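Comunidad Firard – Ayuda – Cuentas y seguridad

Me han entrado en el correo y siguen llegando avisos de acceso

Preguntado por marisol_t – 2 respuestas

Hola. El domingo a las 7 de la mañana me llegó un aviso de Uvarel (mi proveedor de correo) diciendo que alguien había iniciado sesión desde otro país. Cambié la contraseña en cuanto lo vi, pero desde entonces he recibido 26 avisos más de intento de acceso. En la carpeta de enviados hay 2 mensajes que yo no escribí, los dos a clientes míos, pidiendo que paguen una factura en una cuenta nueva.

Uso la misma dirección para el programa de facturación, Clolov, y para el banco. Tengo la tienda en una calle normal de barrio y llevo yo sola las cuentas, así que no hay informático a quien llamar.

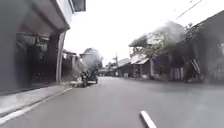 La calle, con los comercios en la planta baja

Lo que quiero saber es si con cambiar la contraseña basta y si tengo que denunciar aunque ningún cliente haya pagado todavía.

Respuesta de Amanuel Admasu – marcada como útil

No basta. Cambiar la contraseña no siempre cierra las sesiones que ya estaban abiertas. Yo lo haría en este orden, desde un equipo que sepas que está limpio:

1. Entra en la configuración de seguridad y cierra todas las sesiones.
2. Mira las reglas de reenvío y los filtros. Es lo que más se olvida. Suelen dejar una regla que manda copia de todo lo que lleve la palabra «factura» a una dirección externa.
3. Revisa el teléfono y el correo de recuperación. Si hay alguno que no es tuyo, bórralo.
4. Pon otra contraseña distinta y activa la verificación en dos pasos con aplicación, mejor que por SMS.
5. Haz lo mismo en Clolov y llama al banco.

A los dos clientes llámalos por teléfono, no les escribas. Si alguno hubiera pagado, que avise a su banco en el momento.

Y sí, denuncia. Guarda antes los mensajes con las cabeceras completas y haz capturas del registro de accesos, que en muchos servicios solo se conserva 30 días. A mí me pidieron las dos cosas en comisaría. El país que sale en el aviso no te dice gran cosa – casi siempre es una conexión intermedia.

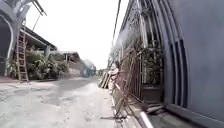 Cuentas y seguridad

Respuesta de aguiar_user

A mí me pasó en octubre con Aguiar y perdí 1.000 euros. Cambia de proveedor y ya está, son todos iguales.

Comentario de marisol_t: Había una regla de reenvío, tal cual. Borrada. Mañana voy a denunciar.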